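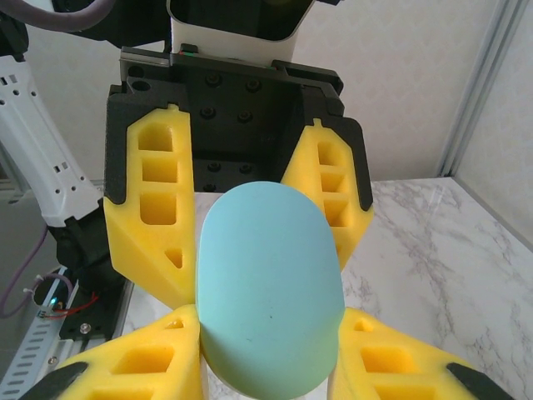

Trumance Library to Extend Evening Hours at Two Branches

The Trumance Public Library will extend its evening hours at the Lasen Street and Pododano branches beginning in November. Both buildings will remain open until 9 p.m. on four evenings each week. They currently close at 6 p.m.

The change follows a review of library use that began last spring. As part of the review, the library received 624 completed surveys from cardholders, students and residents who do not now hold a card. Longer evening hours were the most frequent request at both locations, ahead of additional parking and a larger collection of recorded books.

Many of those who responded said they work during the day and are unable to reach a branch before closing. Parents of school-age children also asked for a quiet place where homework could be finished after dinner. At Pododano, several respondents noted that the last bus from the Hong neighborhood now arrives only a few minutes before the doors are locked.

Under the new schedule, all regular services will be offered until 8:30 p.m., including checkout, card registration and help at the reference desk. Public computers will shut down at 8:45 p.m. Study rooms may be reserved for up to two hours at a time, and reservations will be accepted by telephone or at the front desk. Visitors without a reservation may use any room that is free, with the understanding that they may be asked to leave when the next party arrives.

The children's room at Lasen Street will close at 7:30 p.m. Children under the age of 10 must be accompanied by an adult at all times during the evening hours, as is already the case on weekends.

Weekend hours will not change. The main library and the Hong branch will also keep their present schedules. The main library is already open until 9 p.m. on weekdays, and the Hong branch shares a building with the neighborhood health office, whose lease requires that the public entrance be locked by 7 p.m. The library has asked for that term to be discussed when the lease is renewed.

The added hours will be paid for from the operating budget approved by the city in the summer. The budget provides for part-time desk staff at both branches and for additional security and cleaning. No increase in library fees is planned. Applications for the new positions are being accepted, and a full list of duties is available at the main library's administrative office.

Some programs will move to take advantage of the later closing time. The adult reading course, now held at noon, will add an evening section at Pododano with space for 24 students. Registration is free but required, and residents of Trumance will be given first choice of places until the end of the month. The tax help service will move from the main library to Lasen Street for the winter and will be offered by appointment only.

Residents should also be aware of a short interruption in service before the new hours take effect. The Lasen Street branch will close for one day so that outdoor lighting can be replaced along the path between the parking lot and the rear entrance. Items due on that day may be returned at any other branch or placed in the outdoor book drop, which will remain open. No late charges will be applied.

Holds that are ready for pickup at Lasen Street during the closure will be kept for two additional days. Cardholders who would like to collect a hold at another location should call the branch before noon on the day before the closure so that the item can be sent by van.

The library will review attendance at both branches after six months. The results will be presented at a regular public meeting, where residents may comment in person or submit remarks in writing. Copies of the new schedule are available at every branch and will be mailed on request.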